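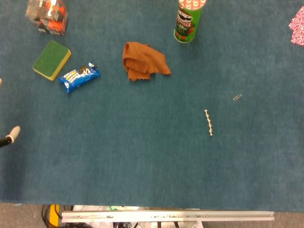 Re: [taltthorpe-allot] Water butts and the July rota

On 27 February 2024, Taner Karakaya wrote:
> Can we settle the hosepipe question before July this time?
> Last summer the tap by the Strand gate was in use for
> 42 minutes by one plot while 11 of us queued with cans.
> I propose a limit of 2 cans each, then back of the line.

Taner, I'm for a limit, though two cans won't get anyone's runner beans through a dry week. My own plot drinks that before breakfast and looks at me for more. The trouble is the butts, which have gone green inside again and give out at a dribble, so everyone ends up at the tap. A kitchen sponge like the one lying on my blue-green cloth will shift most of the slime if you can get your arm down that far, and mine stops at the elbow. Longer-armed members, please make yourselves known.

As for the new butt, Giltero want 60 pounds for the plain one, lid extra. Cornodum do one with a brass tap and a lid included, but they deliver to the bottom of the lane and consider the hill our affair. I'd take the plain one and put a slate on it.

Could we also agree that "just giving the dahlias a splash" counts as watering? I name no plots — you know where the dahlias are.

I can do the early slot on Saturdays, but not if it means unlocking the Strand gate, as that padlock and I are no longer speaking.

Moira, plot by the compost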